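The upstairs landing, and a tablecloth I can't part with

2025-07-20

I have been meaning to write about our landing for months, and every time I sat down to do it I ended up making tea instead. So bear with me, because I do go on a bit when it comes to floors.

When we took the place on in February the upstairs was covered in a sort of oatmeal carpet, and it was Ekrem Kocabaş from two streets over who lifted a corner of it and went very quiet. Then he said, 'You'll want to see this,' and of course by teatime we had half of it rolled up. I'd budgeted £400 for a new floor and spent £154 on getting the old one cleaned up, and I still feel slightly giddy about that.

The other thing I fretted over was the railing round the stairs. My sister wanted it painted white. I wanted it left dark, with those plain horizontal bars, and I'm so glad I dug my heels in – it looks right against the brown of the floor, and people do tend to gather beside it when they come up.

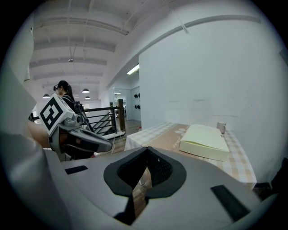 By the stair railing, with a little of the brown floor showing.

Now, the table. It's only a small one and it wobbles if you lean on it, but it has found its spot against the white wall and I can't imagine it anywhere else. The pink and white checked cloth came from a market stall in Becerra (we'd gone for cheese!) and it's a touch too big, so the corners hang down whatever I do. I did think about hemming it. Then I thought, no, I like the corners.

It's meant to be the place for opening parcels and folding things, and mostly that's how it gets used, though I'm forever finding packaging left on it. The boards along that stretch are my favourites, long and streaky, and I'd happily have them all through the house.
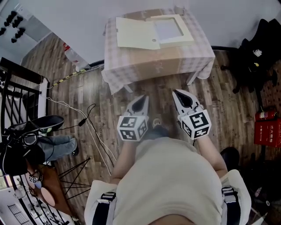 The checked cloth, corners and all, with an opened card folder or box lid on top.

Next on my list is the skirting, which I'd like to keep dark, and then a lamp. I've been looking at one by Edico but I haven't made up my mind about the shade. If any of you have a small landing and a lamp you love, do tell me where you put it.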